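Speaker notes, gripper comparison talk
Fouzia Pirzada, with Ghazala Abbasi on the controller section

Slide 5. Recap the setup before showing results. Two hand-held grippers, Fandano and Stuvent, same camera mount, same operator instructions. Total of 3151 recorded grasps, of which 2253 survived filtering. Say once that filtering removed tracking dropouts only — failed grasps stay in.

Slide 6. Leave this one up for a minute. Point to the silver foil packet between the two open fingertips, then to the glare on the light blue packet to its right. Both matter later: the first for contact, the second for the camera.

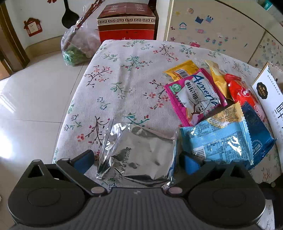
FINGERTIPS AND CONTACT

Flat packets on cloth are the hard case. The fingertips have to get under a thin edge, and the cloth tends to come along with it. The Stuvent linkage closes in a shallow arc, so the tips drop slightly near the end of travel. Fandano closes straight. We tried three pad hardnesses on each. The softest pad slipped least on foil but wore out first.

Slide 7. Camera. Glossy packaging saturates under fixed exposure. Auto exposure recovers the print but shifts between frames, and the Mengal tracker loses features when it does. We settled on fixed exposure, one stop down.

Slide 8. Hand over to Ghazala. Bruvumine controller, force limit against position limit. Keep to 7 minutes. If short on time, skip the latency plot and go to the table.

Expected question: why no suction baseline? Crinkled foil does not seal well with our cups, and we did not test others.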